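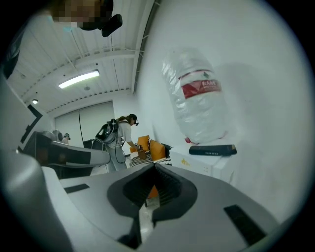
A reader of my last post wrote in to say that enterprise search is a solved problem, that you buy a product, point the crawler at the file shares and get on with your life. I love getting messages like this, because it gives me an excuse to bang on about my favourite neglected subject: the synonym list!

Most search products let you keep one. It's usually a plain text file, one line per group of words, and in most places I've worked it has the four or five lines somebody typed on installation day and nothing since. What a waste. For the price of a text editor and a bit of patience you can change how a whole company finds things.

Take Stodier, where I spent a happy spring looking after the internal search. The staff handbook said "annual leave". Everyone typed "holiday". The search engine, doing precisely what it had been told, offered them a page about the bank holiday opening times of the Dratton warehouse. One line in the file and it was fixed before lunch. Then I got greedy and pulled the log of searches that returned nothing at all, and there they were, 220 different phrases, each one a person who had asked a perfectly good question and got a blank page.

I read every one of them. It's gripping stuff, if you're built that way. Half of Stodier called the expenses system by its old name, Kassab, though it had been replaced years before and the new name appeared on every document. Should we have told people to use the right word? Plenty of IT departments would, and I think they're wrong. If people say Kassab, then Kassab is what it's called, and the index can jolly well learn it.

By the end of July the list had 77 lines. The blank pages hadn't vanished (some people were looking for things that didn't exist, and a few were typing their passwords into the search box, but that's another post) and yet the grumbling in the support queue had changed completely. People were complaining about what the documents said. They'd found them!

Now, you can overdo it. At the Brovbridge office someone had cheerfully made "contract", "agreement", "order" and "deal" all mean the same thing, and every search for an order brought up the legal archive. Keep the groups tight, make them one-way where your product allows it, and write a comment next to anything odd so the next person knows why it's there. Keep the file in version control too, please, next to the rest of the configuration.

As for "solved", I'd ask my correspondent to export last month's failed searches and read the first page of them over a cup of tea. I'd be delighted to hear what's on it.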